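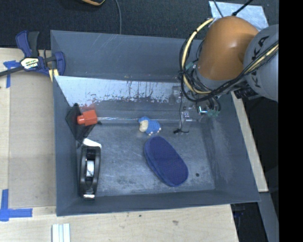
Cuvirport Tide and Ferry Log: README

By Thitima Yensuk
Updated in May
6 min read

The Cuvirport Tide and Ferry Log is a set of plain text tables copied from the handwritten books of the old ferry office at Cuvirport. The books record when boats left and arrived, the height of the water at the landing steps, the weather, and whatever else the clerk on duty felt like writing down. The tables are meant for people interested in local weather, river history, or small-boat timetables. They can be read in any spreadsheet program.

What is in it

There are 137 tables, one for each book that could be read. The office kept its books by season, and a few seasons ran over into a second book. Where that happened the second book has its own table with the letter b after the season name.

Each row is one crossing. The ferry ran between Cuvirport and Sonodham, with a stop at Prendden landing when there was enough water to get in. A crossing with a stop at Prendden is still one row, and the stop is marked in its own column.

Columns

season -- the season name as written on the cover of the book.

line -- the line number within the book, starting again at 1 on each page.

page -- the page number. Some books have no printed numbers, and for those the pages were numbered by hand in pencil before copying.

left -- time of departure, 24-hour clock. The clerks used a 12-hour clock and did not always write morning or afternoon. If the rows before and after make it clear, the time was converted. If they don't, the time is given as written with a question mark after it.

arrived -- time of arrival, same rules.

from, to -- C for Cuvirport, S for Sonodham.

prendden -- Y if the boat called at Prendden, N if the entry says it did not, blank if the entry says nothing. Please don't treat blank as N. Several clerks only bothered to write down the stop when something happened there.

steps -- water height, given as the number of landing steps showing above the water. The Cuvirport landing had 16 steps. A value of 0 means the top step was covered, and on those days the boat usually tied up at the coal wharf.

wind -- the clerk's own words. See below.

notes -- everything else in the entry, copied in full.

checked -- initials of the person who read the row against the book.

About the steps column

This column causes the most trouble. The steps are not all the same height. The lower ones were cut from older stone and are shallower than the upper ones, so a change from 12 to 11 is a smaller change in water level than a change from 3 to 2. The file steps_heights.txt gives the measured rise of each step, taken at low water with a tape and a level. Two of the bottom steps are badly worn, and their figures should be used with care.

The landing was repaired at least once during the period covered. The notes column mentions masons and a closed landing for most of one autumn. We don't know whether the repair changed the height of any step. Users who need a continuous water level across that autumn should treat the two sides separately.

About the wind column

No wind scale was used. The clerks wrote things like "fresh", "stiff", "hardly any", "from the mill side", and, often, "as yesterday". We left "as yesterday" alone in the main tables. A second set of tables in the folder wind_filled carries the earlier entry forward wherever "as yesterday" appears. If the previous day has no entry the cell is left blank.

"From the mill side" means from the northwest as far as we can tell, going by an old map with the mill marked on it. One clerk used "Poduval wind" for a warm wind off the Poduval hills, usually in late spring. It does not appear in anyone else's books, and it should not be taken as a count of how often that wind blew.

How the copying was done

Every page was typed by one person and read against the book by another. Where the two disagreed, a third person looked at the page. If the three still could not settle it, the reading most people preferred is given in square brackets.

Spelling was kept as written in the notes column. Place names in that column are also as written, so Prendden shows up as Prenden, Prending, and once as Brendan. The other columns use one spelling throughout.

Crossed-out words are included between tildes if they could be read. Blots and torn corners are marked [gone]. There are 116 rows in which both times are gone. They were kept because the notes or the steps value survived.

Passengers' names appear in the notes now and then, mostly in connection with lost luggage or unpaid fares. They were left in. The books are old enough that the archive had no objection.

Known problems

- The winter books are thin. The ferry stopped for ice, and some clerks closed the book until it cleared while others kept writing down the water height every morning. A gap in the rows can mean no boats or no clerk.

- The office clock ran fast for a long stretch and was set right later. A note in one of the spring books says "clock put back a quarter hour, Sonodham complaining." Times before that note have not been corrected, because there is no way to tell when the error began.

- Crossings after dark are underreported. The evening clerk went home after the last scheduled boat, and late hires were entered the next morning or not at all.

- One summer book was rebound with its pages out of order. The table follows the order we think is right, and the page column gives the order in the binding.

- Commas inside notes are escaped with double quotes. Older spreadsheet programs sometimes split these rows anyway. The longest note runs to 900 words, about a dispute over a piano, and a few programs cut it short.

What it should not be used for

The tables are not a tide table and should not be used for navigation. The channel at Cuvirport has been dredged since the books were kept, and the landing is no longer open to boats.

They are also a poor source for passenger numbers. The fare books were separate and have not been found.

Versions

Version 1 had the spring and summer books only. Version 2 added autumn and winter. Version 3, the current one, adds the prendden column, which used to be part of notes, and fixes a mistake in which arrival times after midnight were given the wrong season at the turn of the year.

Row order has not changed between versions 2 and 3, so line references made with version 2 still work.

Use and credit

The tables may be copied, changed, and shared, including for paid work, as long as the source is named. "Cuvirport Tide and Ferry Log, version 3" is enough. Scans of the books are not included and have to be requested from the archive.

Corrections are welcome. Please give the season, page, and line, and say what you think the entry reads. Corrections to the steps column are checked first and go into the next version -- the rest are looked at in batches.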